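4. Mise en place de la table de travail

Le plateau Plarkthorpe se monte sur deux tréteaux réglables. Prévoir 30 minutes et une clé Allen de 5.

4.1 Poser les tréteaux sur un sol plan, les traverses tournées vers l'intérieur.

4.2 Placer le plateau face poncée vers le haut. Visser les 4 équerres sans les bloquer.
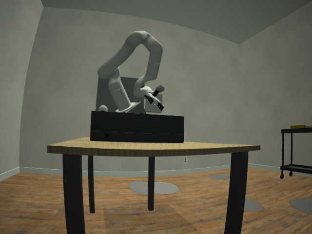

4.3 Contrôler le niveau dans les deux sens, corriger avec les vérins, puis bloquer les équerres en croix.

ATTENTION — Ne jamais régler un vérin avec une charge sur le plateau.

4.4 Passer une première couche d'huile Jesisico au chiffon, dans le sens du fil. Essuyer l'excédent et laisser sécher une nuit.

Remarque : un plateau livré déjà huilé (finition Visser) ne reçoit qu'une couche d'entretien, en octobre de préférence, avant la remise en route du chauffage.

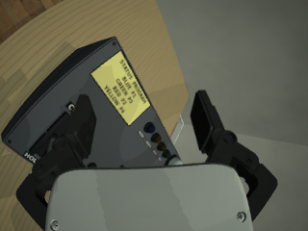
4.5 Égrener à la main au grain 200, dépoussiérer, appliquer la seconde couche.

4.6 Attendre 5 jours avant de poser un appareil lourd. Les patins en caoutchouc peuvent marquer une huile encore fraîche — intercaler du feutre. 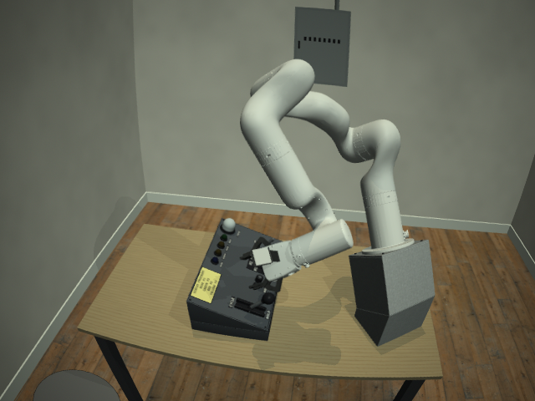
Fig. 6 — Plateau en bois clair, pupitre gris foncé posé dessus.

4.7 Resserrer les équerres après un mois d'usage.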